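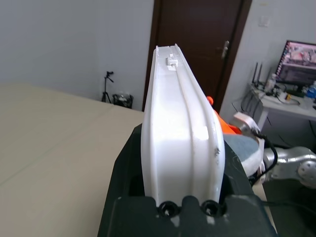

White plastic piece, ridges and all. Scuffs near the bottom on the right.

Quick one tonight, I have to be up at 5 and I'm still not done with the spare room.

So the cable situation. I said in February I would deal with the white desk and I have not dealt with the white desk. Router sits in front of the monitor, antennas up, and there's a knot of cables all round it and more of them hanging off the edge down to the floor. I move the knot left, I move the knot right. That has been my system.

Sandro Serra came by to drop off the ladder and looked at it and just said "no." Fair enough.

Plan for the week, mostly so I can't pretend I didn't write it down:

Unplug everything on the desk. Everything. Label both ends with masking tape before I pull it, last time I lost an evening to a power brick that belonged to a printer we gave away.

Router goes up off the desk. Fulvio Carbone swears by a little shelf over the monitor, he got his from Hestier and says it took him ten minutes. It will take me two hours and I'll hit something in the wall. Still want it.

A cable tray for the underside. The Bortolotti one was 85 with shipping, which no. For a tray. There's a mesh one at the Traltgate store that's half that and I can go by after work Thursday if the traffic isn't awful.

Clear the small stuff. Blue bottle goes to the kitchen, it has a home, it just never goes there. Same with the little yellow thing next to the router. That spot collects things. I put one thing down and by the weekend there's a family of them.

Then the corner. Small black tripod and the black wire basket have been parked by the wall so long that I vacuum around them without thinking. Tripod can fold up and go in the closet. The basket I like, I just want it to be for something. Right now it's white odds and ends and every time I need one of them I look everywhere else first. Maybe it becomes the charger basket? Chargers and adapters, no exceptions.

The big beige table stays. I went back and forth on this for weeks, measured it twice, even put up a listing and then took it down again the same night. It takes up a lot of the room but it's the one surface in this house I can spread stuff out on, and the pale top is easy to see little screws on. The seam bugs me a bit. I'll live.

Walls too, at some point. The light gray is ok but I'm tired of it, and next to that dark brown door it looks kind of chilly in the evenings. I got a quote for the whole upstairs, 1,011, and closed the email. If I paint it myself it's a couple of weekends and a sore neck, so probably fall. Anyone used the Makness eggshell? Does it really cover in one coat or is that just what teh can says.

Ok. Bed. If there's no desk update by next Sunday somebody please yell at me in the comments.

Oh and does anyone want a printer cable, I have severl.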